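Zevorach safe handling guidelines
Progress report to the Litident fund, second period
Prepared by Wulan Tjoa

Status: on schedule, apart from the parts that are late.

The draft rules for robots working with soft goods now stand at 23, down from a first version that nobody on the floor would read past page two. Gerrit Zwane did most of the cutting. He removed every rule that began with "Operators should be mindful," and I have not missed one of them.

What remains is short enough to post on a wall. Rule 4 sets a speed limit for any arm carrying cloth. Rule 9 says who may clear a snag, and with the arm in what state. Rule 11 requires a written note each time a grip setting is changed, including changes made "just to see."

The Juška site has worked under the draft since January and has logged 1,000 handling cycles. It sent back 14 comments. Several concerned the font. The useful ones asked how a loose thread should be recorded, and whether a dropped cloth counts as an incident or as housekeeping. We have ruled for housekeeping, unless it lands on a person.

Grorkeck has been slower. Their safety office wants the word "shall" wherever we wrote "must," and we have agreed, on the grounds that life is short.

Spending is within budget. The training line is underspent, as the second workshop moved to the next period.

Still to do: the stop-button check, the wording on gloves near a closing gripper, and the annex on changing fingertips, where Gerrit and I currently hold opposite views.
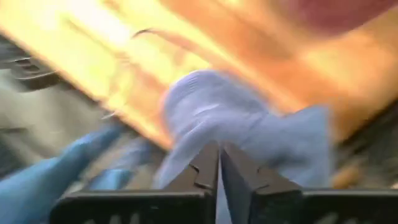 We expect to settle the annex before the next report, and will send both versions if we don't.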